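Tempo de leitura: 2 min

Registro de atendimento: importação de endereços falha no Fuvov
Módulo: mala direta e etiquetas
Aberto por: Seo-ah Yeo
Status: resolvido em julho

Sintoma relatado
A importação de um CSV com 1,000 linhas termina sem mensagem de erro, mas só 748 registros aparecem na lista de destinatários. Na impressão das etiquetas, parte dos nomes sai com caracteres trocados ("JoÃ£o" no lugar de "João") e o CEP perde o zero à esquerda.

Verificação 1 — codificação
O arquivo foi exportado da planilha em UTF-8 sem BOM. O importador, na ausência de BOM, assume Windows-1252. Reexportado em UTF-8 com BOM, os acentos ficaram corretos. O total importado continuou em 748.

Verificação 2 — separador
O cabeçalho usa ponto e vírgula. Algumas linhas traziam ponto e vírgula dentro do campo "complemento", sem aspas. O importador descarta a linha quando o número de colunas não confere com o cabeçalho e grava o descarte apenas no log detalhado, desativado por padrão. Com o log ativado, apareceram 173 descartes por esse motivo. Os demais tinham quebra de linha no campo "logradouro".

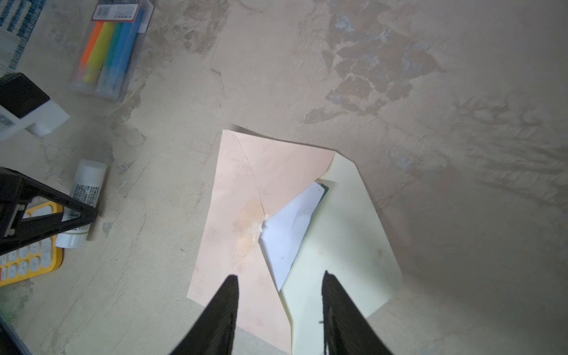
Verificação 3 — formato da etiqueta
O modelo Gralletti estava configurado para folha carta e a bandeja tinha A4. O desvio acumulado chegava a 7 mm na última fileira e cortava a linha do CEP. Alterado o tamanho do papel no modelo e também no driver; mudar só um dos dois não resolve. Para envelopes de tamanhos diferentes, como o rosado e o amarelo-claro, maior, convém criar um perfil para cada formato, com margem própria. A aba triangular do rosado fica no verso, portanto o campo de destinatário deve ser posicionado tomando como referência a face oposta. Escala de impressão em 100%, sem "ajustar à página".

Verificação 4 — CEP
A coluna estava como número na planilha. Convertida para texto antes da exportação. No Fuvov, o tipo do campo também precisa ser "texto"; a detecção automática volta para "inteiro" a cada nova importação se o mapeamento não for salvo.

Correção aplicada
1. Coluna CEP convertida para texto; zeros restaurados com máscara de oito dígitos.
2. Quebras de linha e ponto e vírgula removidos dos campos de endereço.
3. Exportação em UTF-8 com BOM, todos os campos entre aspas.
4. Mapeamento salvo com o nome "Sabatier".
5. Lista anterior apagada antes de reimportar, para evitar duplicados.

Resultado
Importados 1,000 registros, nenhum descarte no log. Folha de teste impressa às 15h40, alinhamento correto na primeira e na última fileira.

Pendência
O perfil "Bernard" ainda aponta para o modelo em folha carta. Não usar até a correção. Log detalhado mantido ativo nesta estação.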